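Brasstead > Play Room Group > Minutes

Minutes, Aug 5, 2018
3 comments | 2 shares

Chair: Poul Brøndum. Minutes: Sânziana Gavrilă. July minutes accepted with one spelling fixed.

1. The white table and the block corner 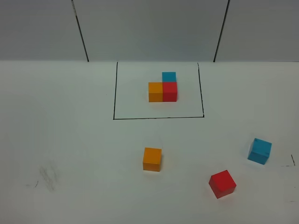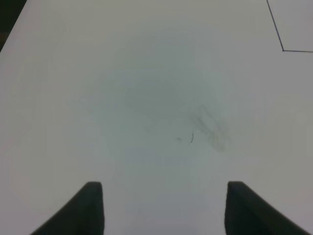 The white tabletop. Orange and red cubes inside the marked rectangle in the first; bare surface and a thin dark line at upper right in the second.

Poul asked the group to approve the table as it stands and move on. Sânziana was not ready to. The rectangle is drawn in black marker by hand, the corners don't quite meet the way corners should, and the side by the wall has no line of its own. She asked whether a child is supposed to understand that the wall counts as the fourth side. Poul said they would work it out. Sânziana asked how he knew. He did not have an answer that she was willing to write down as one.

Discussion of where the rectangle sits. It is right up against the wall, which Poul likes because blocks can't be pushed off the back. Sânziana's view is that a small child in the front seat will have to climb to reach it. Nobody has measured. Poul to bring a child-size chair and try.

Cubes: it was agreed they are small. Poul thinks small is good for careful hands. Sânziana said the Fanitz catalog says the same about everything it sells, and she would like to see one afternoon of use before anybody repeats it in the newsletter. She also thinks building an L with the cubes touching is a thin excuse for an activity and will hold a five-year-old for one round. Left open.

Surface: white shows every mark. The quote from Dasen for a replacement top is $548, and Poul considers this fair. Sânziana noted that the first quote was $800 and no one at Dasen could say what had been taken out to bring it down. No vote. Poul to ask again, in writing this time.

2. Storage

Mihăilă offered 96 lidded tubs at no charge. Sânziana asked what is wrong with them. Poul said nothing as far as he knew. Accepted on condition that we look at them first and that delivery is also free, which the offer does not mention.

3. Wall

Proposal to paint the gray wall a brighter color. Sânziana opposed it. The cubes are easy to see against white and pale gray and she does not believe a mural will improve that. Poul withdrew the proposal but wants it noted that he still likes yellow.

4. Any other business

The marker. Sânziana asked if it was the permanent kind. Poul will check the pen.

Next meeting when the Dasen letter is in.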